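What you pay for in a kitchen robot

Emstead, the reseller that handles the Hosoda two-arm kit in our region, now offers it with a set of ready-made kitchen tasks. The price is per month, with 16 tasks included. I think most small care homes should wait a year before signing, and my reason is the microwave.

The microwave task, door open and door shut:

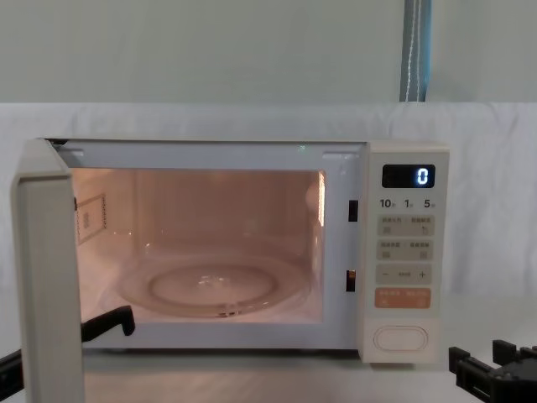
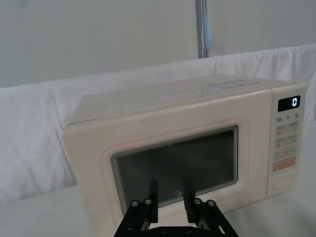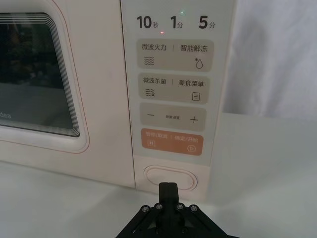 Heating a meal is the task every buyer asks about first. Emstead lists it as one item. A person doing the job opens the door, sets the plate down, closes the door, picks a time and presses start. Each of those steps can go wrong separately, and the contract does not say which of them the monthly fee covers. If the arm opens the door and then misses the start button, has the task been done? Under the current terms, it has.

Farah Santoso, who buys equipment for the Skolthorpe homes, asked for a success rate by step and got one number for the whole list. She turned the offer down. I would have done the same.

The hardware is good. The grippers are simple, parts are easy to order, and setup takes an afternoon. Fuvwood sells a cheaper kit with one arm, but its support line closes at 5 and our evening meal is served after that.

My complaint is with the service. A home with 30 residents can't plan a shift on an average. Ximena Ocampo at Emstead told me new terms are coming in July. They should list every step, give a rate for each one, and refund the month when a rate falls short. Until then I would keep the money in the staffing budget.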